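Home | Toys | Sleep | School Years | Write to Us

Filed under: Play at Home

How to Pick a First Shape Puzzle (and Ignore the Box)

By Jyoti Gautam
Thursday, September 12, 2019

Every puzzle box I've picked up this year promises to "build the brain." I have my doubts. A shape puzzle is a board with holes in it and some pieces that fit the holes. It can be a very good toy. It won't get anyone into college. So let's shop for it the way we'd shop for a saucepan.

1. Check the knobs first

A toddler grabs with the whole fist long before the finger and thumb get good at it. Skinny pegs look cute in the store and then drive a small child nuts. Pull on each one, hard. If it wiggles at all, put the puzzle back. I don't care what the age label says.

Color names printed on the pieces do no harm, but a two-year-old isn't reading them. Don't pay extra.

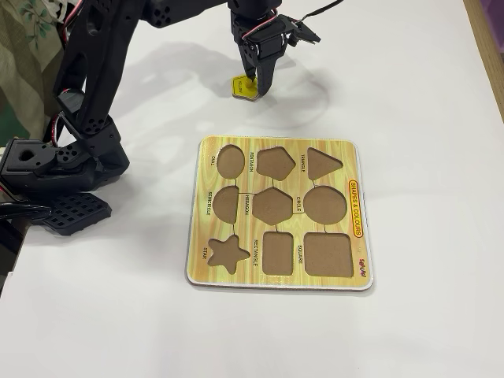
2. Count on fewer pieces than you think

Geeta Saxena, my neighbor, bought the big Gindoner set because it was "better value." Her son dumped it out and walked away. Start with a circle and a square. If the board has more, hide the others in a drawer and bring them out when he's bored with those. Hexagons and octagons can wait, as plenty of grown-ups mix them up too.

3. Do the first one together, slowly

Put the board on a low table with nothing else on it. Lift out one piece, let the child look at the hole, and hand it over. Then keep quiet. I know the advice is to talk the whole time ("Yes! The yellow one! Turn it!"). I tried that with both of mine and all it did was make them look at me instead of the board.

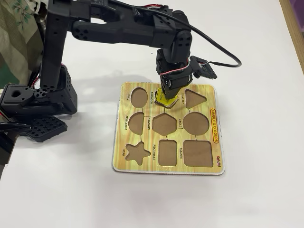 If the piece goes in crooked, wait. Most kids will bang on it for a while, and some will turn it by accident and get it in. You can tilt the board a little to help, but I wouldn't guide the hand unless there are tears.

4. Stop early

Five minutes is plenty. Some of the charts going around ask for daily practice with stickers. I have yet to see a good reason for that, and the Rultetti one wanted 197 sessions before you "move up a level." Move up when the child is bored. Leave the puzzle where it can be reached and see if it gets picked up again by Saturday.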